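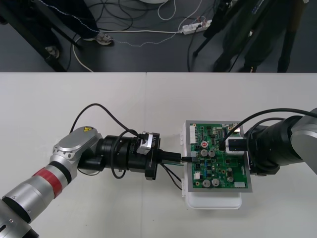 2022/04/16 电路板、白壳、黑线

接着上次没写完的地方。绿板装进白色塑料壳以后，左边那个插座的位置还是偏深，插头进到底的时候，外面只剩很窄一条绿边能看见。这本身不算毛病，图纸上就是这样画的，但靠眼睛判断有没有插到底就比较难，从正上方看尤其难，插头的黑色胶体把插座口遮掉了。以后检查统一从侧面平着看，光从对面打过来，胶体和座子之间有没有缝很清楚。

壳子是Plosberg的第二版。和第一版比，左边开口的下沿降低了一点，倒角也改大了，黑线的插头斜着进去不会再刮到口沿。第一版刮下来的白色碎屑会掉进座子里，去年11月那次接触不良，后来拆开看就是这个。第二版今天试下来没有看到碎屑。壳的右侧壁还是偏软，左边推插头的时候，右边一定要有东西顶住，不然整个壳会往右滑，板子在壳里也会跟着翘。顶的位置要低，顶在侧壁的下半段，靠近底面那里。顶得高了侧壁会往里弯，卡扣会松开，板子右边那一侧就浮起来。

上面这条Yến Đồng上次也写过，我当时没太在意，今天自己弄松了一次才信。板子浮起来以后声音不一样，按下去有"嗒"的一声。听到这个声音就停，把插头退出来，板子重新压进卡扣，再从头插。不要在浮着的状态下硬推。

关于插头的方向。Brutia这批黑线，插头上的防呆凸筋很浅，反着也能进去一小段，手感上和正着插刚开始那一段几乎没有差别。差别要到后半程才出来：正的会有一个明显的台阶，过了台阶就到底；反的是越来越紧，没有台阶。所以不能看"进去了没有"，要看有没有过台阶。我在备用插头的凸筋那一面用白色漆笔点了一个点，点朝上就是正的。漆笔的点擦酒精会掉，擦完记得补。正式用的线先不点，等Raquel Patrício问过Cendent那边能不能接受外观上有记号再说。

力的问题。拿弹簧秤粗略拉过，拔出来大概要200克不到就开始动了，比我预想的小很多。也就是说线自己的重量加上桌边垂下去的那一段，如果没有固定，时间长了有可能把插头带松。现在的做法是线从插头出来以后先在桌面上留一个松的弯，再用胶带贴住。胶带贴在弯的后面，不要贴在弯上。弯太小也不行，Gonçalo Cunha说线皮根部已经有一根发白了，我看了，确实发白，不过不知道是到货就这样还是我们弯出来的。那根单独放在小盒里了，盒盖上写了"根部发白"，先不要用，也不要扔。

线长按500 mm裁的那一捆，在这张桌子上刚好够用，没有多余。如果把壳往右挪到桌面中缝的另一边就会绷住。要么壳不过中缝，要么换长的那一捆。长的那捆在架子最下层，和旧的电源线混在一起，颜色也是黑的，拿的时候看插头，不要看线。旧电源线的插头是圆的。

说到中缝：两块桌板之间那条缝今天又摸了一遍，右边那块比左边高出一点点，指甲能刮到。壳如果正好跨在缝上，会有轻微的晃动，推插头的时候晃得更明显。垫纸试过，会跑。最后是把壳整个放在缝的一边，问题就没有了。桌脚本来可以调，但是左后那个调节螺丝的胶垫裂了，拧了不顶用，等新的胶垫来了再调平。在那之前不要跨缝放。

桌面清洁。白桌面的好处是黑色的小东西掉上去马上看得见，坏处是白色塑料屑看不见。每次换壳以后用深色的布擦一遍，看布上有没有白点。不要用白纸巾擦，擦了等于没查。Graça Brandão带来的那包深蓝色的布很好用，不掉毛，用完放回抽屉，脏的另外装袋。

地上的线还是乱。今天又有人从架子旁边过的时候绊了一下，没出事。深灰色地面，黑线贴在上面本来就不显眼，缠成一团就更难分清哪根是哪根。Anayeli Medrano建议买线槽，我同意，但线槽装上以后改线很麻烦，我们现在几乎每次来都要改。折中一下，先把不通电的抽出来收走，剩下的按走向理成两股，用魔术贴扎，不用扎带，扎带剪的时候已经剪伤过一根了。收线的时候一定先看两头，不要从中间拽。

板子的情况。绿板一共到了200片，开了一包，其余没有拆封，放在干燥柜里。开的这一包里，左侧插座的焊脚高低不太一致，多数没有问题，有几片的座子微微往外仰，放进壳里以后开口对得不正，插头进去的时候会先碰到上沿。挑板的方法：把板平放在桌上，从左侧看座子的底面和板面是不是平行。仰的那几片放到贴黄标签的盘子里，退不退由Raquel决定。我个人倾向于不退，拿来做插拔练习用，反正练习的板子迟早要坏。但如果拿仰座的板子做练习，手感和正常的不一样，练出来的习惯可能不对，这一点Yến Đồng不同意我，她认为正好应该两种都练。没有结论，先放着。

插拔次数。座子的资料上写的插拔寿命，我在手边这份上没有找到，只有外形尺寸。先自己定一个上限：同一片板子插拔满100次就换下来，不管看起来好不好。次数记在板子背面的标签上，画正字。今天发现有一片的标签被人撕了重新贴过，正字没有抄过去，这片只好当作已经满了处理。撕标签之前先抄数，请大家注意。

记一下今天试的几种做法，顺序按试的先后写，不是按好坏。

先是不固定壳，只推插头。壳滑走，插不到底，和以前一样。

然后在壳底下垫了防滑垫，就是抽屉里那种透明的软垫。滑得少了，但是软垫会让壳往下沉，左边一推，壳的左边翘，插头的角度就变了，顶到座子的上沿。比不垫还难插。放弃。

再然后是从右侧顶住壳，左边平推。可以。注意事项前面已经写了，顶低的位置。推的时候不要一下子推到底，先轻轻靠上，感觉座子的口把插头导正了，再加力。导正这一下很短，着急的话会错过去。错过去的后果一般是插头歪着卡在一半，看起来像是好的，晃一下线就能看出来，插头会跟着摆。

最后试了把线先往回折一点再推，想让线的弹力帮忙压着插头。结果线往上拱，带着插头仰头，没有帮助。线应该顺着来，从插头后面平着出去，拱起来的那一段离插头远一些就没有影响。

关于检查插到底没有，除了从侧面看缝，另外可以用通断档量。量的时候表笔不要伸进座子里，量板上引出来的测试点，测试点在座子旁边，镀锡的那一排。座子里面的簧片很薄，表笔一捅就变形，变形以后外面看不出来，又会变成一笔糊涂账。Gonçalo说他可以做一个带针的小夹具，直接扣在测试点上，省得每次找。请他先用纸板打个样，确认不会碰到壳的边再做正式的。

壳的卡扣。第二版的卡扣比第一版紧，拆板子的时候很容易把拇指甲弄劈，用塑料撬片，不要用金属的。撬的顺序是先右后左，因为左边有座子，先撬左边会把力传到座子上。已经插着线的时候绝对不要拆壳，先拔线。拔线捏插头的胶体，不要拉线。这句话写了很多遍了，墙上也贴了，今天垃圾桶里还是有一根拉断的。

拆下来的壳如果卡扣根部发白就不再用了，放进旁边的纸箱。纸箱里现在混了几个好的，我挑出来了，放回架子第二层。以后往纸箱里扔之前在壳底用记号笔画个叉，这样就不会混。

照明。桌子上方的灯开全亮的时候，白桌面和白壳连成一片，壳的边缘看不太清楚，绿板反而很清楚。调暗一档，壳的边就出来了，有阴影。今天后半段都是暗一档做的，眼睛也舒服一些。如果要看座子里面，另外拿小手电，不要为了看座子把大灯调回去，来回调很烦。

物料方面：
Brutia的黑线还够用，发白的那一根除外。下次订货的时候问问凸筋能不能做高，他们上次说模具改动最少要订200根才肯谈，我们用不了那么多，看看能不能和Cunha那边的订单合在一起。
Plosberg的壳第二版够用，第一版不要再领，架子上剩下的请收到箱子里封起来，箱子外面写清楚是旧版。
深蓝色布要补。
漆笔还有，笔头有点干，用之前甩一下，盖紧。
桌脚胶垫没到。

给下一个用桌子的人：壳留在桌上，在中缝的一边，没有跨缝。线插着，没有拔，我想看看放一晚上以后插头会不会被线带松。请不要碰。早上来的人先从左侧平着看一眼胶体和座子之间有没有缝，看完写在这一页的下面，然后再拔。胶带如果已经翘了也请写上，翘了的话这一晚上就不能算数，要重新放。

还有一件小事，桌角那把尖嘴镊子的尖已经错开了，夹不住东西，我拿去修，这几天用黄柄的那把。黄柄的有点磁，夹螺丝会粘，放螺丝的时候往旁边一抹就下来了。

没弄清楚的：插头过台阶的那一下，有时候重有时候轻，同一根线同一片板子也会这样。Graça觉得和推的快慢有关，慢的时候轻。我试了慢的，有轻有重。下次固定用一根线，只换板子，再固定一片板子，只换线，各做一轮，写在下一页。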